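Open day at Plirmont
April 24, 2019

Aldana Alarcón and I took the 27 bus out to Plirmont for the open day. It's a converted shopfront with one long workroom at the back, and the doors were open from ten. Tahsin Wanigasekara signed us in and gave us stickers with our names on them. Mine fell off before lunch.

The first table we stopped at was the one for sorting and packing. The object on it was a tea box, the kind you'd put out for guests, varnished wood with a glass panel in the lid and a small brass latch on the front.
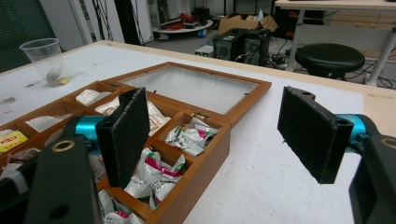
The tea box, open on the sorting table.

I have one a bit like it at home, from my aunt, and it's never tidy either. Rocío Ibarra told us they go through boxes like this one a compartment at a time. We talked for a while about whether tea should be sorted by kind or by colour. Aldana favours colour. I don't think it matters as long as the packets stand up and you can read them.

The compartments had a mix in them, including some crumpled wrappers with coloured print and a folded tissue packet. Further back in the room there were two computer towers, a cardboard box and a round stool.

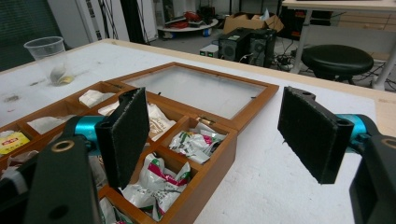

Sitting down at the table

Visitors could take a seat and watch from close up. The table was a comfortable height for me, though Aldana found it low. A white mat covered most of the top.
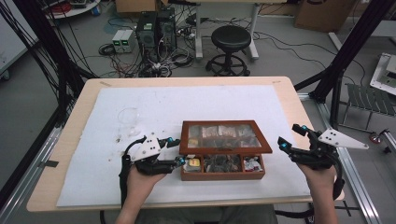 We stayed until Ivana Villalba came by to say the kettle was on in the front room. Tea was 2 dollars a cup, biscuits included. The next open day is in September, and parking is behind the building, off the lane.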